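Betix Finger Pad Kit, revision 2
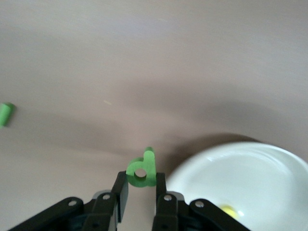

The first Betix pads had a fault, and we're so pleased with the fix! Past 600 grips the glue let go, the pad crept on its linkage and the jaw closed crooked – small parts popped out sideways. Something like the green letter d, standing between two flat black pads with a narrow gap beside it, needs both faces to meet it square. Revision 2 pads are screwed on.

Bought yours from Nendel or Baver before May? Stop using them and ask for a free swap. Cut power before changing pads.

Kit of 2 pads, part 43-11.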